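Slide 4. How many examples is enough?

Start with the number, since everyone asks. We collected 370 demonstrations of plates going into a rack. The Clumano people told us 1000 would fix most of our trouble. I asked what the trouble was, and got no clear answer. Pause here.

My worry is sameness. Two operators, one table, one rack. Neelam Khurana went through the Droltside set and found the same approach angle over and over. More of that buys very little. (If Zeeshan is in the room, let him object now — he thinks I'm too hard on the operators.) 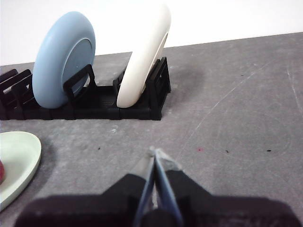
Wrist camera view: two plates in the rack, gripper fingers nearly closed.

Point to the white plate. It leans, and from this side you get it almost edge-on. Ask the room whether they'd label that a good placement. Expect a split. If we can't agree, I don't see how the labels can be trusted, and a bigger pile of them doesn't help.

Mention the gripper too. It's close and blurry, and it covers a lot of the bottom of the view. Fine for us. I have yet to see proof that the policy isn't leaning on it as a shortcut.

Slide 5. What I'd pay for instead

12 new setups before any more repeats. Different racks, different tables, bad light. Keep the failed tries — Schwaiger throws them out, and I think that's a mistake. Skip the cost table if we're past 3:30.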